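Filed under: Consumer Behavior / Household Food Studies

4.2 Does the fruit bowl do what it is said to do?

The claim that visible fruit gets eaten and hidden fruit gets thrown away has been repeated so often that few authors now bother to cite anything for it. Where a source is given, it is usually Dobson's kitchen survey, which asked people what they had on their counters and what they had eaten in the past day. Both answers came from the same person in the same sitting. A household that likes fruit will buy it, put it out and eat it, and a survey of this kind has no way of telling the bowl apart from the liking.

Rowbotham and Pal tried to do better. They gave 100 households in Pulen an open bowl and asked another 100 to carry on as before. Reported intake rose in the bowl group over the first two weeks and had slipped back by the time of the December follow-up. The authors call this a "sustained shift in routine." We do not see how the figures support that reading. Nor were the households told to keep their shopping steady, so any early rise may simply reflect people filling a new container.

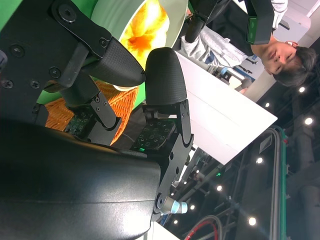

Figure 2. Bowl and wicker basket.

Our own reading of the literature is that the container has been treated as one thing when it is several. Surdu's review pools open bowls, lidded tins, hanging nets and refrigerator drawers under the heading "storage," then reports a single effect for all of them. A pale bowl with a broad inner surface, like the one in Figure 2, leaves bright yellow and orange contents in plain sight, and a deep basket may not. Whether that difference matters to anyone's diet is unknown - no study we found varied the container while holding the fruit constant. The closest is Kołodziej's work in the Zakari canteens, and there the fruit was free, which makes it a poor guide to a kitchen where somebody has paid for it.

Waste is harder still. Of the 400 diaries collected for the Yagi project, only 172 recorded what was discarded as well as what was eaten, and the people who filled in both columns were older and lived in smaller households than those who did not. The published estimate leans entirely on these diaries. It may be right. But a finding drawn from fewer than half the participants, with known differences between those kept and those lost, should not be passed along as settled advice.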